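Gripper Inspection Checklist, Cell 14
Ondine arm with two-finger gripper
Site: Bitstead, handling lab
Date of inspection: February 13, 2023
Reason for inspection: return to service after unplanned release of a held object
Result: passed with restrictions, see section 5

1. Background

The gripper opened during a transfer move and dropped a filled bottle from a height of 300 mm. No one was inside the marked area. The controller logged fault 487 (finger position lost) after the release, so the arm was still moving when the object fell. Expected behavior is fault first, arm stop second, fingers held closed throughout.

The log was saved before power was removed. Please keep doing this. On the previous fault the controller was restarted first and the buffer was lost.

2. Before touching the gripper

2.1 Emergency stop pressed and latched. OK
2.2 Arm power off, lockout tag fitted. OK
2.3 Stored pressure or spring force released. Not applicable, electric gripper.
2.4 Work area cleared of liquids. OK
2.5 Second person present. OK
Comment: item 2.3 should come off this form for Cell 14. It was copied from the form for the suction cell and has caused confusion twice.

3. Mechanical check

3.1 Housing, cracks or open seams. OK
3.2 Mounting screws, torque and witness marks. OK, marks renewed.
3.3 Finger linkage, side play. Out of limit on one finger. Pivot replaced, play now within limit.
3.4 Cover plate screws. One screw took a quarter turn. Thread locker applied.
3.5 Fingertip pads, wear and contamination. Cleaned. No replacement needed.
3.6 Cable at wrist, bend radius and chafing. OK
3.7 Connector at wrist, latch engaged. Failed on first check. The latch was seated on one side only. Reseated and pull-tested.

Comment on 3.7: this is the probable cause. With the arm at rest the connector made contact and every static test passed. Moving the wrist through its full range by hand, with the encoder display open, gave three dropouts at the same joint angle. After reseating there were none. The worn pivot in 3.3 did not cause the release, but it would have made a light grip on soft plastic less reliable.
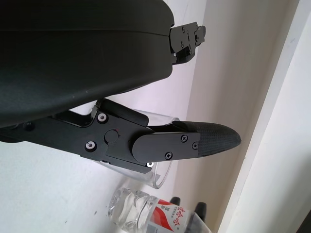 4. Function check, reduced speed

4.1 Open and close without load, 80 cycles. OK, no faults.
4.2 Grip force at low, middle and high setting. OK
4.3 Hold test, arm stationary. OK
4.4 Hold test, wrist rotating. OK
4.5 Loss of signal while holding, cable pulled on purpose. Failed. See below.
4.6 Emergency stop while holding. OK, fingers stayed closed.
4.7 Restart after emergency stop, no movement without operator command. OK

Comment on 4.5: the fingers went to the open position when the signal was lost. The hold setting had been returned to its default by the last firmware update. It was set back to "hold last position" and the test repeated with the correct result. Anyone updating firmware on an Ondine controller has to check this setting afterward. It does not appear in the update notes.

Comment on 4.4: run this test with the thinnest plastic container in use. A rigid test block passes at almost any force and tells you very little.

5. Restrictions until closed

5.1 Reduced speed only.
5.2 No open containers with liquid in them. Closed bottles are permitted.
5.3 No glass.
5.4 Connector latch to be checked at the start of each shift and initialed on the cell sheet.

6. Open items

6.1 Strain relief bracket for the wrist cable. Ordered from Nidetby, delivery due in March.
6.2 Fault 487 must stop the arm directly. At present it goes through the application program, which adds a delay. Change request sent to Ogundipe, no reply yet.
6.3 Add test 4.5 to the regular inspection. Until now it was done at commissioning only.
6.4 Remove item 2.3 from this form.

Restrictions 5.1 to 5.3 can be lifted when 6.1 and 6.2 are closed and section 4 has been repeated in full at normal speed. Restriction 5.4 stays in force until the bracket is fitted and checked.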